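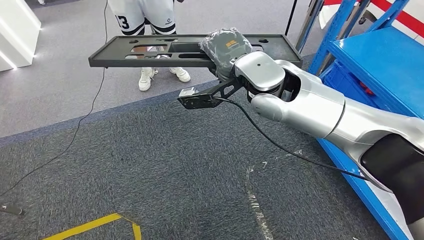
Can't I just use the lid of a shoebox, came one reply to our first mailing about the tray, and I have to say I laughed, then went and looked at the shoebox lid on my own hall table, which was holding two pouches, a bike light and a dead pen.

So yes, you can! People have been doing it forever. But we at Bimar have spent a good long while on the Jistum, a tray made for soft pouches and the small stuff that lives in them, and as of this month it's for sale.

FOR RELEASE: May 2020
Bimar opens orders for the Jistum pouch tray

I run the little home storage company called Bimar, out of Ustier, and I write our press releases myself, so please forgive the tone. Editors, cut whatever you like.

The Jistum is a long, flat, rectangular tray in dark gray. It has a raised rim all the way around, long slots through the middle and small round holes near each end. It costs 19 dollars. It comes in one size and one color, and before anybody asks, yes, I know, a lot of you wanted green.

Who it's for

Anyone who keeps things in pouches. I mean the soft fabric kind you throw into a gym bag or a backpack: the one with the headphones, the one with the tape and the bandages, the one with the chargers that only fit the old camera. We love pouches in our house. The trouble starts when they come out of the bag. A pouch doesn't stack, it slumps. It slides off the top of other pouches and goes down behind the shelf, and you find it in September when you're looking for something else.

We tried bins first. Bins are fine until you've got six pouches in one, all dark gray, and you have to pull out five to get to the sixth. (I had a whole garage shelf like this. I'm not proud of it.) A shallow tray keeps everything in one layer. You look down and you see what you've got.

About those holes

The slots are the part people ask about most, so let me give them a bit of room.

If you've ever come home from practice and dropped a sweaty pouch on a solid shelf, you know the smell that follows. We wanted air to get at the underside as well as the top. The first version had a grid of tiny squares, and it was miserable to clean, crumbs and fluff in every corner. The long slots wipe out with one finger and a cloth. They also let sand through, and we've got a lot of sand in our lives — put the tray over the sink or out on the grass, give it a shake, done.

The round holes at the ends are for hanging. Run a cord through, or put them over a pair of hooks on a pegboard. You can also leave them alone.

What doesn't it do? It won't hold anything skinny. Pencils, loose keys, earbuds without a case, all of that goes straight through the slots onto the floor. Put it in a pouch first. We had testers tell us this was a flaw, and I suppose it is, but it has made me a much tidier person than I used to be.

How it was tested

We sent early trays to households and to a couple of youth sports clubs last year, and we asked them to write down what they kept on it and where it ended up living. Most of the trays ended up near a door. A good number went on garage shelving next to the balls and the shin guards, one went into a camper, and one family used theirs for drying mushrooms, which we can't recommend but which looked great in the photos they sent.

The rim is taller than it was at first, thanks to those testers. On the early one a rounded pouch could roll right over the side if you picked the tray up in a hurry. Now it stays put a lot better when you carry the thing from the shelf to the car. Please do still use both hands if it's loaded up.

More than 400 people signed up to hear when the tray would be ready, and their orders go out first. Thank you all for waiting, some of you very patiently and some of you by email every week!

Ordering

The first run is 3,390 trays. Orders are taken through our website and by phone. The workshop counter is closed to visitors for now, but if you live nearby you can choose pickup at checkout and we'll bring it out to your car. Pop the trunk and wave.

Shops that would like to carry the Jistum can order by the case. A case is 44 trays, nested, with a paper sheet between each one. We would love to hear from sporting goods stores in particular, and from school equipment rooms, who've been asking us smart questions about shelf depth. Measure your shelves before you order, please. The tray is longer than most people picture, and I'd much sooner answer a phone call than a return.

Care is simple. Warm water, dish soap, a soft cloth. Let it dry standing on its long edge. Keep it off the stove and out of the oven (somebody asked).

Coming later

The Okonkwo, a divided insert that sits inside the tray and closes off some of the slots, is planned for September. It's meant for those of you with the pencils and the loose keys. I've got one on my desk at the moment and it's almost right, though one of the dividers squeaks. The price isn't set yet.

We don't sell pouches and we don't plan to. You've got plenty already, I'm sure of it, go look in the hall closet.

Press contact

Write to the Bimar press desk in Ustier through the contact form on our site. Review trays are available on request, and you can keep them or pass them along to a neighbor when you're finished. Please include a mailing address and tell us what you plan to keep on it.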